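Drying Times and Lint Loss in a Shared Laundry Room
Final project report, Textile Care and Household Systems
Group 4, submitted 15 Nov 2016

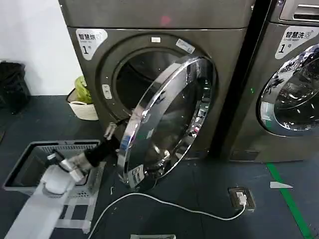
1. Purpose

The Visside residence hall has one laundry room for all floors. Residents complain that towels come out of the dryers damp at the seams and that a second cycle is often needed. The project set out to measure how load size and sorting affect drying time, and to estimate how much fiber a towel loses over repeated cycles.

2. Equipment and materials

All loads were dried in front-loading machines with a round door. Dryer 1 was used for the main series. A second machine was used only when Dryer 1 was occupied, and those loads are left out of the results below.

The test pieces were cotton bath towels from Gruler, bought new and washed three times before the first measurement to remove finishing agents. Mixed loads also contained T-shirts and pillowcases. Weights were read on a kitchen scale with a resolution of 1 g. Lint was collected from the filter with a soft brush and weighed in a paper cup.

3. Method

Each towel was weighed dry, soaked, spun in the washer on the normal setting, and weighed again. The load then went into the drum and the medium heat program was started. Every 10 minutes the door was opened, one marked towel was taken out, weighed and put back. Opening the door stops the drum and lets heat out, so the times reported here are longer than those of an undisturbed cycle. A load was counted as dry when the marked towel was within 10 g of its starting weight.

The lint filter was cleaned before every load. In one series it was left uncleaned for four loads in a row, following the procedure in the Trịnh course handout.

4. Results

Small loads of towels only dried fastest. Mixed loads took longer than towel loads of the same weight - the pillowcases tended to wrap around other items and hold them in a ball. Shaking out each piece before loading shortened the drying time in every mixed load we ran.

The marked towel held 233 g of water after spinning in the first run. Most of this was lost in the first half of the cycle. The hems dried last, and they still felt damp after the flat part of the towel had stopped changing.

With the uncleaned filter, drying time increased with each load. The fourth load did not reach the dry criterion within the program and had to be restarted.

5. Sources of error

Room humidity was not recorded. The scale was moved once during the January pilot runs, and those readings were discarded. Lint stuck to the door seal was not collected, so the fiber loss is underestimated.

6. Recommendations

Clean the filter before each use. Dry pillowcases and sheets apart from towels. Fill the drum no more than halfway. A notice with these points has been drafted for the wall beside the machines.

Raw data are in Appendix A (Pliltix spreadsheet, two tabs).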